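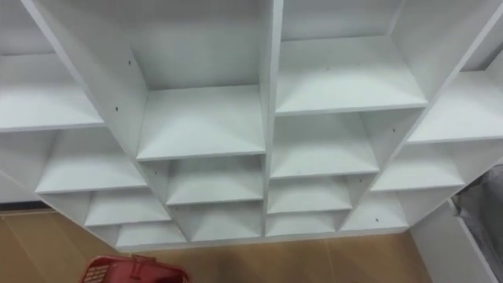

The empty grid

Most cubby units are bought by the outside dimensions and judged later by the inside ones. Henk Van Leeuwen, who plans mailrooms and supply rooms for Sturkwood, starts with the opening. He measures the largest item first, adds 26 millimeters of hand clearance, and only then draws a shelf.

White melamine remains his usual choice. It wipes clean and shows dust early, but chipped edges are hard to hide. The weak point is seldom the upright. It is the shelf board, which sags if the span is too wide for its thickness. Narrow columns solve this at the cost of more partitions.

Staggered shelves are a matter of taste. When the boards in one column sit lower than those next door, the eye loses its straight line, but the fixings no longer meet back to back in the same divider. Van Leeuwen prefers the stagger for paper stock – reams are heavy – and level rows for mail.

His last job at Tretgate took 47 compartments. Labels went on in July, before anything was put away, and the bottom row was kept for returns.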